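4. Installing the Prekmont Under-Sink Filter

4.1 Before You Start

The Prekmont filter mounts inside the base cabinet and connects to the cold water line only. Do not connect it to the hot water line. Water above the rated temperature softens the housing seals and voids the warranty.

Check that the carton contains the filter head, one Eynon 605 cartridge, the mounting bracket, 4 screws, the inlet tee and a length of supply tubing. The adjustable wrench, drill and bucket are not supplied.

Leave at least 2 inches of free space under the housing. The cartridge drops straight down when it is removed and cannot be changed at an angle.

4.2 Shutting Off the Water

1. Close the cold water shutoff valve under the sink. Turn it clockwise until it stops.

2. Open the cold side of the faucet and let the line drain. Leave the faucet open.

3. Place a bucket under the shutoff valve. A small amount of water stays in the riser and will run out when the nut is loosened.

CAUTION: If the valve does not close fully, shut off the water at the main before going on. Do not force the handle.

The filter fits drop-in and undermount sinks with single or double basins. On deep basins, measure from the underside of the bowl to the cabinet floor and compare the result with the housing height in Section 2.
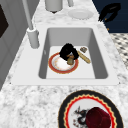

4.3 Mounting the Bracket

1. Hold the bracket against the side wall of the cabinet with the arrow pointing up. Mark the screw holes.

2. Drill pilot holes. Do not drill through the cabinet wall.

3. Drive the screws until the bracket is snug. Overtightening bends the tabs.

4. Slide the filter head onto the bracket until it clicks.

NOTE: Cabinets with thin side walls need the Tronness backing plate, sold separately.

4.4 Connecting the Tubing

1. Disconnect the faucet supply line from the shutoff valve.

2. Thread the inlet tee onto the valve by hand, then tighten a quarter turn with the wrench. Reconnect the faucet supply line to the top of the tee.

3. Cut the tubing square. Push one end into the tee and the other into the port marked IN until each bottoms out.

4. Connect the port marked OUT to the Itari dispensing tap as shown on the tap instruction sheet.

4.5 First Use

1. Close the faucet. Open the shutoff valve slowly and check each joint for drips.

2. Open the dispensing tap and run water for 20 minutes. Gray or cloudy water is normal during flushing. Do not drink it.

3. Close the tap and check the joints again.

If a push-in fitting leaks, shut off the water, remove the tubing, trim the end and reinsert it. See Section 7 for other faults.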